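Notes from the Storkley Play Kitchen Inventory

The annual review of the play kitchen at the Storkley family room was completed last week, and I am recording the outcome on this blog as I did for the book corner in July. The play kitchen is the most heavily used part of the room. It is also the part whose contents are least often looked at as a whole, and pieces had begun to migrate into the dress-up chest and the bottom drawer of the art cabinet.

The procedure was the same as in previous years. All items were brought to the white table, sorted by type, checked for cracks and rough edges, and entered in the register. Bernadette Cronin kept the register. Fergal Mac Mathúna was responsible for washing, which was carried out in the small sink with warm water and ordinary dish soap. The whole exercise required 6 hours over two mornings.
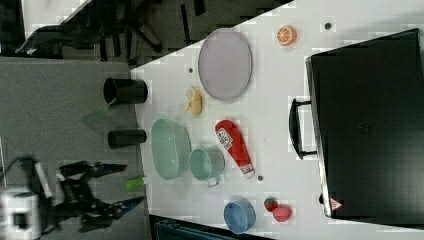 Play food and tableware on the white table, with the mint-green basket in the middle.

The fruit has been retained in full. Parents will recognize the halved orange and the peeled banana, both of which feature in nearly every meal served to visiting adults. The two strawberries are to be stored together in future. The ketchup bottle also remains in service, despite a proposal from Oisín Corrigan that it be retired on the grounds that it is applied to everything, including the banana.

Tableware presented more difficulty. The pieces have come to us from several households and do not form a set. The large oval plate, the pale blue bowl and the teal mug are different in shade and size, and I had at one time intended to replace them with matching pieces. After discussion with Régis Rolland, whose children use the room most often, that plan has been set aside. The children have assigned each piece a use, and the arrangement appears to be understood by all of them.

The following changes take effect immediately. Fruit will be kept on the upper shelf. Plates and bowls will be kept on the lower shelf, with cups and mugs to the left. Chipped items should be handed to Bernadette and should not be returned to the shelf.

A further 9 pieces of play bread, donated by Glykeria Tsolakis, are still to be washed and entered.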